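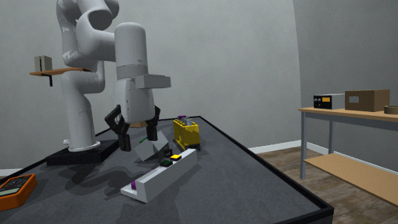

Simulated bench, gripper open over the gray block

Ticket: same policy, same seed, different success score
Opened by: Iolanda Caldeira
Project: Furstead disc-moving eval
Status: open

Hi all! I'm trying to reproduce the baseline for our disc-moving comparison and the scores won't sit still. I run 19 episodes with the seed pinned, write down the result, run the exact same batch again, and two episodes flip from pass to fail (different ones each time, which is driving me nuts). The starting layouts match between runs, I diffed them. Same checkpoint too.

So far I've tried turning off the random lighting and going back to the November build of Barnov. No change with either one. Next I dumped the arm's joint positions at every step, and the two runs agree perfectly until step 11, then start drifting apart by tiny amounts.

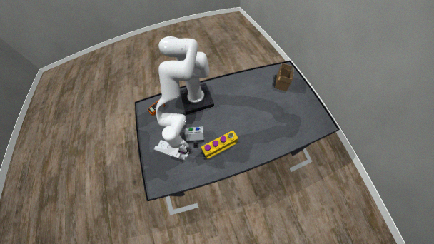
Zachary Robichaud: Are you running the policy live, or replaying saved actions? If it's live, try a replay first. That'll tell you whether the drift comes from the physics or from the network. Also check whether the scorer wants the disc seated at the last step or at any step, that one has bitten me before.

Live, yep. OK, did the replay: I saved the actions from one run and fed them back in, and the joint positions match all the way to the end. So the physics looks fine and I'm blaming the network side!
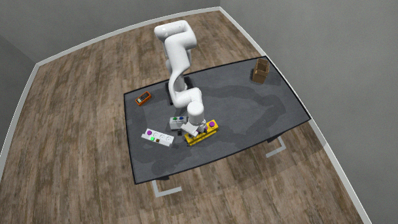
The scorer only checks the last step, by the way, so a disc that's a hair off at the end counts as a full miss. I'm going to force single-threaded inference tonight and rerun the whole batch. If the flips go away I'll redo the baseline table too, and please don't quote the old numbers until then.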